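Fold Knitwear on a Table

Household guides still recommend hanging light knits. I disagree. A hanger puts the full weight of the garment on two small areas of the shoulder, and knitted loops stretch under constant load. A flat fold spreads that load across the shelf. 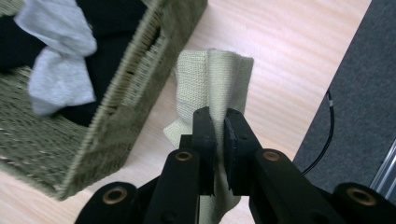

Fine-gauge knit in a pale beige, lifted from a wooden table.

Fine knits crease where they are pinched, so the fold should be made with the cloth supported on a hard surface. Beds are too soft for this. At Homside we allow 8 inches of shelf height per stack and refold every February. Hangers are for woven shirts.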